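Kudonley Small Ship Operators' Association
Minutes of the autumn members' meeting

November 4, 2024
By the Association Office

Print this page | E-mail this page

Held in the upstairs room at the ferry terminal, Kudonley. The meeting opened at 10.30am with the chair of the Association presiding. Seven member companies were represented. The harbour office and the Runow Island rangers each sent a representative. Apologies were received from Lacson Coastal Cruises, who had a vessel on the slip, and from the tourist information centre.

1. Minutes of the last meeting

The minutes of the April meeting were taken as read. One correction was asked for under item 6, where "mooring" should read "berth" in both places. With that change the minutes were agreed and signed.

2. Matters arising

Signs at the Runow landing. The rangers confirmed that the new sign is up at the top of the steps. The one at the bottom was taken down after the summer gales and has not been replaced. The rangers have it in their shed and think it can be repaired. They will put it back before the first landings of the new season.

Shared passenger shelter. No progress. The harbour office is still waiting for the second quote.

Radio channel for tenders. Members had been asked to try the agreed working channel over the summer. Most found it satisfactory. Two members said that fishing boats were using the same channel in the early morning and that it was hard to get a word in before eight o'clock. It was agreed to keep the channel for another season and to write to the fishermen's group.

3. Season report

The Association Office gave a short report on the season. There were 285 ship calls at Kudonley by members' vessels, and 14 calls were cancelled because of weather. Most of the cancelled calls fell in the last part of the season, when the swell was coming straight into the anchorage and tenders could not be run safely.

The member operating Plilusico said that she had missed more calls than the smaller vessels because she cannot lie alongside at low water. Her passengers had been offered a coach tour from the next port instead. Some took it and were pleased, but the guides at Kudonley lost the work. The member asked whether guides could be told of a likely cancellation the evening before. The harbour office said the forecast is sent out at six and there was no reason guides should not be on the same list. Agreed.

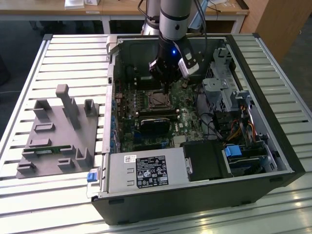 There was some discussion of how cancelled calls are recorded. At present a call is counted as cancelled if the ship does not arrive, but a ship that arrives, waits and then leaves without landing anyone is put down as a call. Several members thought this gave the wrong idea, particularly to shopkeepers who had seen a ship in the bay and no passengers. The Office will add a separate line for calls without a landing, starting next season.

4. Landings on Runow Island

The rangers reported that it had been a fair year for the seabirds on the north side and a poor one on the south. They do not put this down to visitors, as the south side was closed to landings throughout. They thanked crews for keeping groups to the marked path.

Two complaints were received during the season. In the first, a tender was seen inside the marker buoys below the seal beach. The member concerned had already spoken to the coxswain, who was new to the area, and had sent a letter to the rangers. The matter is closed. In the second, a drone was flown from the deck of a visiting yacht. The yacht does not belong to a member, and the Association can do no more than pass on what was reported.

The rangers asked for the following for next season:

- No more than 85 passengers ashore on the island at one time, from all ships together.
- Boot cleaning on board before each landing, and again when passengers return.
- Landing times to be booked by noon the day before.
- No food to be taken ashore apart from water and anything needed for medical reasons.

The first point took up most of the discussion. The representative of the largest member vessel said that the limit would mean three groups in place of two, and that the last group would be coming off in the dark early in the season. The rangers said they had considered a higher figure but the path is narrow at the gully and people were stepping off it to let others pass – this was where the worst wear had been. It was suggested that groups could walk the path in one direction only and be collected from the west steps. The rangers said the west steps have no handrail and they would not want older passengers using them until one is fitted.

After further discussion the limit was put to the vote and carried, with one member against. The rangers will find out what a handrail would cost and report at the next meeting.

The other three points were agreed without a vote. The member with the smallest boat asked if the noon deadline could be relaxed for day trips, where bookings often come in on the morning itself. The rangers said they would take a telephone call up to nine o'clock if there was room on the island that day.

5. Harbour charges

The harbour office presented the charges for the coming year. The charge for an overnight berth alongside the inner wall will be £795. The charge for a day call has not been changed. Water is included but must be ordered, and there will be no water on the outer wall until the pipe has been replaced.

Members asked that any future increase be made known before brochures go to print. The harbour office said it would try to give figures earlier but could not do so before its own budget had been agreed. Members noted that prices for the year after next are already being set. The Office will write to the harbour office asking for a guide figure in the spring.

A question was asked about rubbish. Skips will remain by the gate. Glass must be kept separate. Food waste from galleys cannot be landed at Kudonley and members are reminded that this has been the rule for several years.
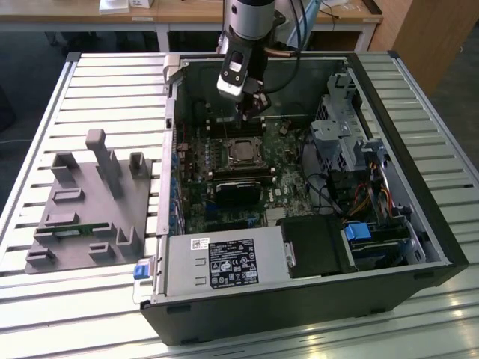
The harbour office also reminded members that the gate code changes at the start of the season and that crew must not give it to passengers. Passengers coming back late should use the bell. There was a feeling that the bell cannot be heard from the office if the door is shut, and the harbour office will look at moving it.

6. Guides and talks on board

The Association's training day for guides will be held again in the spring, over a single day, with the morning indoors and the afternoon on the water. Lacson Coastal Cruises had written to offer a boat for the afternoon at no charge. The offer was accepted with thanks.

Members were asked what they would like covered. Suggestions were whale and dolphin identification, the history of the lighthouse, speaking to groups with a portable microphone, and what to do when a passenger falls on rough ground. The last of these was thought to be the most useful. It was agreed to ask the ambulance station whether somebody could come for an hour.

One member raised the matter of guides approaching seals for the benefit of people taking photographs. The distances in the Association's code were agreed some time ago and are printed on the card carried in every tender, but the print is small and several cards have gone missing. New cards will be printed in a larger size and laminated. The rangers will check the wording first. 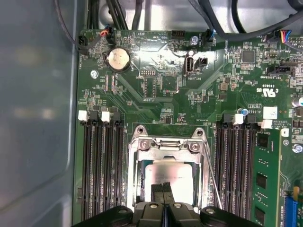 Open case with the processor in its socket on the green motherboard.

7. Joint brochure

The draft brochure was passed round. Comments were as follows. The map shows the old footpath on Runow and must be redrawn. The sailing times should be taken out altogether, as they were wrong within a month last time. The puffin on the cover was liked, although it was pointed out that puffins have left by the time many of the passengers arrive, and an autumn picture should be found for the back.

Members who have not sent in their own paragraph are asked to do so by the end of the month. Any member who sends nothing will be listed by name and telephone number only.

8. Any other business

Lost property. A walking stick, a child's red coat and a pair of binoculars are being held at the ferry terminal. Please ask on board.

Parking for crew. The field behind the terminal will not be available over the winter. Crew cars should be left at the top car park – the permit from last year is still good.

Lifejackets. One member has a number of adult lifejackets in good order to pass on, serviced in the spring. Contact the Office.

9. Date of next meeting

The next members' meeting will be held in April, before the start of the landing season. The day will be sent out with the agenda. Items should reach the Office two weeks beforehand.

The meeting closed at 12.50pm.

Actions

Office – put guides on the evening forecast list; add a line for calls without a landing; write to the fishermen's group and the harbour office; arrange new tender cards; contact the ambulance station.
Rangers – replace the lower sign; cost of a handrail at the west steps; check wording of cards.
Harbour office – second quote for the shelter; position of the gate bell.
All members – brochure paragraphs.

Last updated: same day, correction to item 5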